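Flandell open day: a lot of sorting, not many answers
October 22, 2024

I went to the Flandell open day because the flyer promised "a new way of thinking about storage," and I have a garage that has beaten every old way of thinking about storage. Admission was 15 dollars. Parking was extra, which the flyer kept to itself.

The first hall belonged to Ranus, who sell shelving. It was fine shelving. A man with a headset told us that the average household loses 40 hours a year looking for things. I asked where the number came from and he said "studies." The brochure had the same figure, with no studies in it.

The block sorting was in the back room, and it was what most people had come for. You get toy blocks in different colors and lengths, some plain wood, and a few bins and baskets to put them in. The idea, according to the handout, is that color does the work a label would do. Red, blue, green, everything with a home.
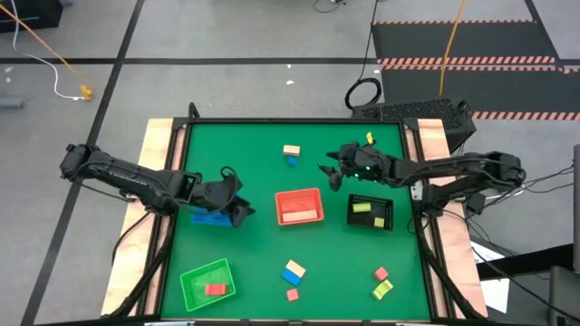 I would like to believe in this. But look at how it goes with the blocks themselves. A plain wooden one was lying in the red bin. The bright green basket had a red block in it. If there was a rule, I couldn't find it, and the handout (four pages, mostly about Flandell) didn't give one. The black basket came closest to making sense, with two yellow-green pieces in it and nothing else, though black is hardly the color I would have picked for them.

Then there are the blocks that hadn't made it into anything. Wood next to blue, a small red cube by itself. That part I recognized from home.

I did like the baskets. Open sides are a good idea for small stuff, and I might well buy a couple if they were cheaper. The gift shop had a starter set under the name Skisik for 188 dollars, lids not included. I put it back.

Lunch was at the Šťastný counter by the exit. The soup was good and the line was short. They plan to run the whole thing again in March, with a second room on kitchen drawers. I'd want to see a written rule for what goes where before I paid again, and I'd bring my own sandwich in case the soup is gone by 2.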